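Evevano to Open Its Flokside Site for a Demonstration of Simulated Arm Control

FLOKSIDE, 9 April 2021. Evevano, a developer of control software for tabletop robot arms, will open its Flokside site to visitors for one afternoon later this month. The company will show how its Kun control package is prepared and checked in simulation before it is loaded onto an arm. Admission is free with registration.

The program consists of a short talk, a live session at the simulation stations, and a period for technical questions. The talk covers how a task is written, how a scene is reset between trials, and how a trial is scored. Visitors who have attended an earlier Evevano event may skip the talk and go directly to the stations.

The main task on show is block placement. The simulated workspace holds a white arm on a white table, a flat square mat, a red cube and a green cube. Kun is given a target for one cube at a time. A trial is counted as complete when the named cube rests fully inside the outline of the mat and the gripper has released it. A cube that overlaps the edge of the mat is scored as a failure, as is any trial in which the other cube is moved by contact with the arm.

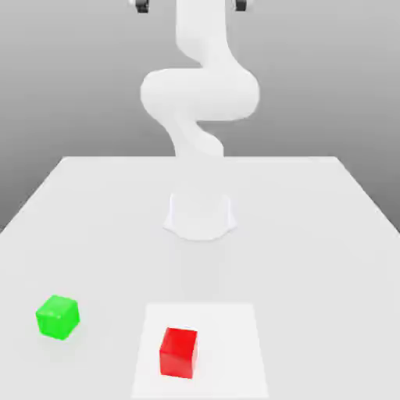 Will visitors be able to run trials themselves?

Each registered visitor may book one turn at a station, choose the starting positions of the cubes, and start the trial under the direction of a member of staff.

Positions entered by visitors will be used as given, provided they fall within the reach of the arm. The software rejects a start in which the two cubes overlap. Results are written to a log that will be displayed on a screen next to the stations throughout the afternoon, with failed trials included.

Evevano completed an internal test series with the current version of Kun in February. The series comprised 2797 simulated trials. Of these, 236 did not meet the placement rule. The most common fault was release of the cube too close to the edge of the mat. The release height and the final approach speed have been changed in the version to be demonstrated, and a repeat series of 500 trials is in progress. Figures from the repeat series will be given in the talk if it is finished by then.

The stations run on Lastier, the company's scene editor, which sets the size, color and location of objects and the lighting of the workspace. Lastier files used on the day will be available to visitors on request, together with the scoring rules. A license is needed to open the files in Lastier. The scoring rules are supplied as plain text.

Attendance is limited to 19 visitors per session. Groups from schools and training centers should register under a single name and state the size of the group. Visitors under 16 must be accompanied by an adult. The stations are on the ground floor and have step-free access from the parking lot. Bags are to be left at reception.

Registration is handled through the events page of the Evevano website. Session times are sent with the confirmation. Press representatives who wish to record at the stations should say so when registering.

About Evevano

Evevano develops control and scene-editing software for tabletop robot arms. Its products are Kun and Lastier. The company is based in Flokside.

Press contact: Evevano Press Office, Flokside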